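Upstairs room at the Konstantinidis building opens its doors

Eltmont has its upstairs workroom back. After a spring and summer of scraping, painting and hauling things up a narrow staircase, the top floor of the old Konstantinidis building opened to the public on Saturday, 22nd October, and 253 people climbed the stairs to take a look. That's a lot of feet for a floor that spent years holding nothing but flattened boxes and a broken drinking fountain!

The room runs along the street side of the building, above what used to be the Konstantinidis hardware counter. Work began in May, when Linurness, the small building firm on Felness Road, pulled out the dropped tiles and found the original roof height still there behind them. The new white ceiling follows that height, and the difference is huge. Anyone who remembers ducking under the old light fittings will notice it before they reach the top step.

"I walked in and just started laughing," said Marina Economou, who led the project for Linurness. "We'd been working off drawings that made it look like a corridor. Then the tiles came down and we had all this air."

The windows

Most visitors went straight to the windows, and fair enough. They had been boarded on the inside since before the hardware store closed, and the lower panes were painted over in a brown that took three kinds of stripper to shift. Lambros Fragkou did most of that work himself, one pane at a time, with the radio on. The frames have gone back to black, the color they turned out to be under four later coats. He kept a strip of the paint layers, and it is taped up by the door for anyone who likes that sort of thing (plenty of people did).

The afternoon light is lovely up there. Fragkou recommends coming by after three, when the sun gets past the bank across the street.

Paying for it

The whole job came in at $1,381 over the original budget, nearly all of it spent on the stairs, which needed a second handrail and new treads. A raffle and a bake table on opening day went a good way toward closing the gap - the lemon squares were gone before noon. Linurness has also agreed to come back and fix the sticking door at no charge.

Already in use

The room can be booked by the half day, and it has hardly been quiet. Tables fold flat against the back wall, so it can be set up for desk work in the morning and cleared for something on your feet after lunch. There are power outlets along both long walls, a coat rail on the landing and a sink in the small kitchen next door. Wi-Fi is the same network as downstairs.
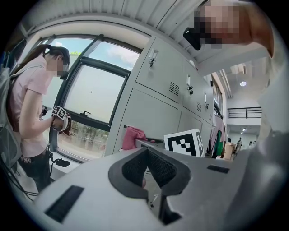 How to book

Bookings are open now at the front desk on the first floor. A half day costs $12 for Eltmont residents, and groups planning a full season can ask for a lower rate. There is a $200 deposit for evening parties, returned once the keys are back and the floor is swept. The kitchen has mugs and a kettle, but bring your own coffee.

Parking is in the lot behind the building. Please leave the two spaces by the loading door free on weekdays, and use the side entrance after six, when the front is locked.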